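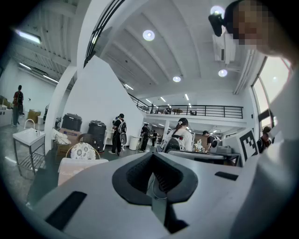
Skoryk build FAQ

Skoryk is a hand-held gripper you can build at home or at a shared workshop. You squeeze it, it records what you did, and later a robot arm can learn from the recording. Halyna Horobets drew the first version and Ravindra Bansal looks after the electronics. These are the questions we get most in the Thursday evening sessions and by email.

Do I need a robot arm to get started?

No, and please don't buy one first! A gripper and a laptop will keep you happy for months. Plenty of our builders have no arm at all and just enjoy making good recordings.

How much does it cost?

Plan on 100 dollars in parts if you already have a camera that fits the mount, and more if you don't. The bearings and screws come as one kit from Zondby.

Which printer do I need?

Any printer with a bed big enough for the main shell, which is the longest part. It takes most of a day to print. Use matte filament if you can get it – glossy shells bounce light back into the lens and you end up with bright patches in your recordings.

My jaws stick halfway. What did I do wrong?

Probably nothing. Nine times in ten it's a bit of stringing left inside the slide channel. Take the jaws off, run a small flat file down both sides, wipe out the dust and try again. If they still stick, loosen the two rear screws a quarter turn. We love getting photos of stuck jaws, so send yours in if neither of those helps.

Where should the cable go?

Through the middle, never around the outside. Leave a little slack at the bottom so it can flex when you turn your wrist. Ravindra has repaired more snagged cables than anything else on this project.

What are the black and white square markers for?

They give the software something fixed to measure from. Print one on plain paper, glue it to a stiff white board and stand it on your table where the camera will see it often. It has to be flat. A marker that curls at one corner will make your whole path drift, and you'll spend an evening blaming the code (we did).

Can I work in a room with other people in it?

Yes. People walking past in the background don't bother the tracking much as long as your table and marker stay put. Big windows are harder. If the daylight changes a lot, do a fresh calibration after lunch.

How many recordings make a useful set?

For one simple task, such as putting a cup on a saucer, 40 will show you whether your setup works. We like to have 500 before training anything.

Is Dindum the same thing?

Dindum is the software that turns recordings into training files. It works with Skoryk out of the box, and also with the older Rimico grippers if you change the jaw width in the settings.

Can I change the design?

Please do! Left-handed grips, softer finger pads, a smaller shell for kids – we want to see all of it. Send your files to Halyna and tell her what you printed them in.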